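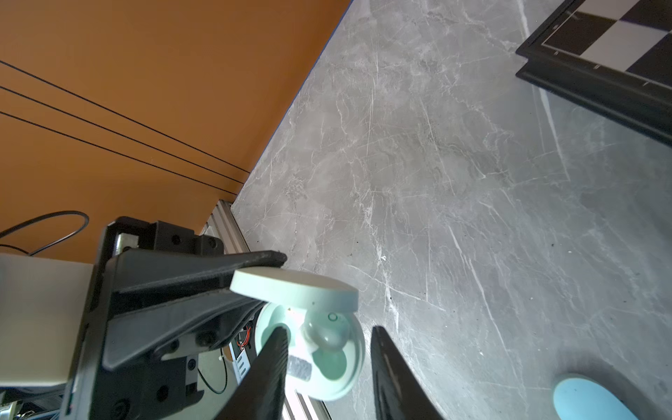 Barkeck Catalogue for Small Libraries
Set-up guide, section 8: Adding children's and young adult titles
Last revised 26/05/2025

This section covers getting your picture books, junior fiction and YA novels into Barkeck with enough detail that someone can find them again. It assumes you have finished section 7 and still have the will to continue.

Before you start

Have your spreadsheet saved as CSV. Barkeck will also accept the old Prutberg export format, in the sense that it will open the file and think about it for a long while. Convert it first if you can.

Back up your existing catalogue. Our test library went in with 3005 records and came out of a careless import with 2676, and the missing ones were mostly picture books starting with "The".

Importing the file

1. Open Collections, then Junior, then Import. If Junior is greyed out, you are logged in as a borrower.

2. Choose your CSV and press Check. Nothing is saved at this stage, whatever the progress bar seems to be suggesting.

3. Match your columns to Barkeck's fields. Title, Author and Illustrator are compulsory for picture books. For a wordless picture book, enter the same person under both Author and Illustrator. Leaving Author blank files the book under Anonymous, along with Beowulf.

4. Set the age band. The choices are Board, Picture, Early Reader, Junior, Middle and YA. You can give a book two bands but no more. Publishers who print "for ages 3 to 103" on the back cover will have to live with that.

5. Press Import. Stay on the page until you see the green tick.

Note: Barkeck ignores a leading "A", "An" or "The" when it sorts titles. It does this in English only. French titles beginning with "Le", "La" or "Les" need the Sort As field filled in by hand, or you will have a very full shelf of L.
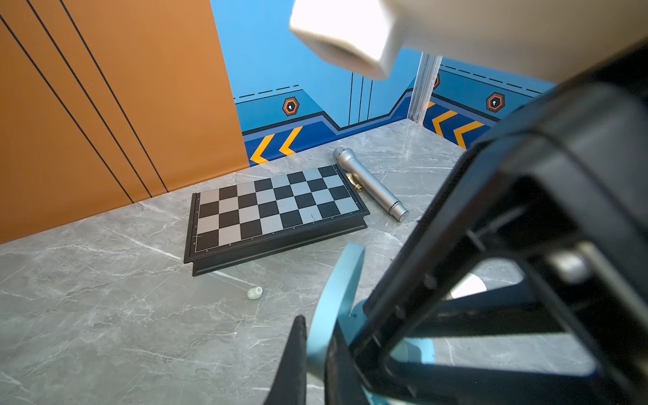 Series and numbering

6. Open any book in the series and choose Link to Series. Type the series name exactly as you want it to appear. "Ikura the Otter" and "Ikura The Otter" are two different series as far as Barkeck is concerned, and it will happily keep both going for years.

7. Enter the volume number as a plain numeral. For prequels use 0. For a prequel to the prequel use 0.5 and have a word with the author if you ever meet them.

8. Tick Reading Order Differs if the books were published out of sequence. A second number box will appear. Fill in both.

Caution: Deleting a series deletes the links between its books and every reader's reserve queue for them. The books themselves survive. Your standing with the Year 4 class may not.

Subject tags

Keep tags short and in the plural: dragons, grandparents, trucks. Search matches whole words, so a child looking for "truck" will get trucks, but one looking for "Honda" will get only what you have tagged Honda. We suggest you add makes of vehicle wherever they appear. Small children are exacting about this.

Do not use "diverse" or "issues" as tags. They tell the reader very little about what is inside. Tag what the story has in it, such as wheelchairs, Ramadan, moving house or two mums, and people will find the book they came for.

If the count looks wrong

Go to Reports, then Junior Totals. Books with no age band are left out of the total, so a shelf of 3005 may show as 2975 until you open the Unbanded list and sort them out. The list is in order of entry and can't be re-sorted. A fix is planned for June.

Spine labels are covered in the next section. Load the label sheets face down.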